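Looking after your surf gear at home

Salt and sand do more damage in the garage than in the sea. I have surfed at Jorkgate since 2 winters and most of what I broke, I broke at home. So these are the small habits which I follow now after every session. They cost almost nothing.

Wetsuit

Rinse the suit in cold or just lukewarm water, first outside and then inside. Never use hot water, it makes the rubber stiff. I fill the bath a little, put the suit in, press it with my hands and change the water one time. If it smells, leave it for an hour with a small cup of white vinegar and rinse again.

Hang it folded at the waist over a thick hanger. When you hang it by the shoulders, the weight of the water pulls them long and they stay long. Keep it out of the sun. Turn it when the inside is dry, and let the outside dry also. In July this takes one afternoon, in winter you can need the whole night and the next morning.

The zip wants a bit of wax once per month. A stump of plain candle is good enough. Rub it along the teeth, close and open the zip 6 times, wipe the rest away.
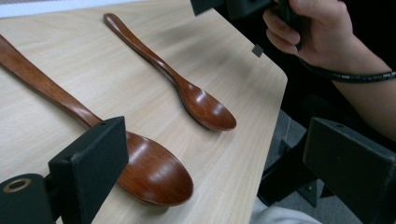 Boots and gloves are slower to dry than the suit. Stuff them with newspaper and change the paper after some hours. Do not put them on the radiator, the glue at the seams becomes weak and you will have a cold toe all season.

Taking the old wax off a board

Do this when the wax is grey and full of sand. Put the board in the sun for ten minutes, with the deck up, but stay near. Too long in the heat and a board can get bubbles. If there is no sun, use a hairdryer on the low setting and keep it moving.

Scrape with the straight side of a wax comb or with an old bank card. Go from the tail to the nose in long strokes and collect the wax on a piece of cardboard. What remains is a thin greasy film. For this I use a cotton cloth and a spoon of cooking oil, then another cloth with washing-up liquid and warm water. Dry it well before you put new base coat.

I tried the cleaner from Juter, which is sold in the shop near the harbour, and it works faster than oil. But it has a strong smell, so open the window.

Small dings

Look over the board with your fingers and also with your eyes, the fingers find more. Any crack which lets in water must be dry before you close it. Stand the board with the ding at the lowest point and wait. I wait three days, and longer if there are still drops.

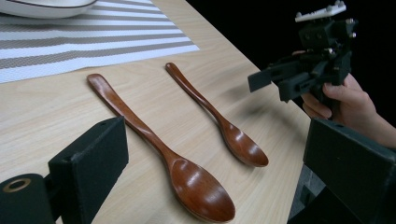

For a small crack on the rail, sand lightly with fine paper, wipe the dust, and press in the resin from the tube. Check first if your board is epoxy or polyester, because polyester resin eats the foam of an epoxy board. Cover with a piece of clear plastic film, make it smooth with the thumb, and put it in daylight to harden. Sand again when it is hard.

Leash and fins

Rinse the leash, open the velcro and pick out the sand with an old toothbrush. Hang it straight. A leash which is wound around the fins keeps the curl and pulls at your leg. If you feel any cut in the cord, buy a new one.

Take the fins out now and then. The little screws rust, and after one season you cannot turn them any more. Keep two spare screws and the key in a jar with a lid, and write on the lid what it is.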